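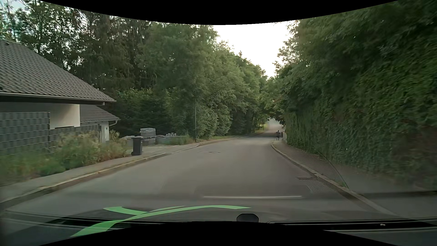 A rua, com passeio dos dois lados, a caminho da abertura entre as árvores.

Perguntas frequentes: chegar à Casa Florance e passear pela rua

Juntámos nesta página as perguntas que mais nos chegam de quem vem passar uns dias connosco. Se a sua não estiver cá, escreva-nos à vontade, que gostamos muito de responder (às vezes até demais, já nos avisaram!).

Posso vir a pé desde a paragem de autocarro?
Pode, e até recomendamos. São 500 metros desde a paragem de Jovcombe, sempre pela mesma rua, e há passeio de um lado e do outro. Siga em direção às árvores, onde a estrada faz uma curva ligeira, e continue. O nosso portão tem o número 12.

E se trouxer malas com rodas?
Vem-se bem. O passeio da direita, para quem caminha no sentido das árvores, tem lancil de pedra clara, e é o que costumamos indicar aos hóspedes. Se a mala for muito pesada, ligue-nos quando sair do autocarro e a Vaida vai ao seu encontro com o carrinho das compras.

A estrada tem linha pintada ao meio?
Não se vê nenhuma linha central nítida, o asfalto já tem os seus anos. Quem vem de carro, por favor, venha devagarinho e encostado à sua mão, sobretudo na zona de sombra, porque os olhos demoram um bocadinho a habituar-se quando se vem do sol.

Posso deixar a bicicleta na rua?
Preferimos que a guarde no nosso pátio, onde há lugar para nove. Se vier a pedalar, tenha atenção à grelha de escoamento junto ao lancil da direita e à tampa redonda no asfalto, que com chuva pedem sempre algum cuidado.

Há sombra para passear no verão?
Há, felizmente. Em agosto os nossos hóspedes saem muitas vezes logo depois do pequeno-almoço e vão até debaixo dos ramos, e há quem leve um livro e só volte para almoçar.

As casas da rua podem ser visitadas?
São casas particulares, por isso pedimos que aprecie os telhados do lado de fora das vedações. Os vizinhos são simpáticos e gostam de um bom-dia, mas também gostam do seu sossego.

A quem pergunto por outros percursos?
À Dalia Hunt ou à Vaida Grigaitė, na receção. A Dalia conhece muito bem o caminho de Vukenier e empresta mapas em papel, desde que voltem!

Página atualizada em 2018-10-05.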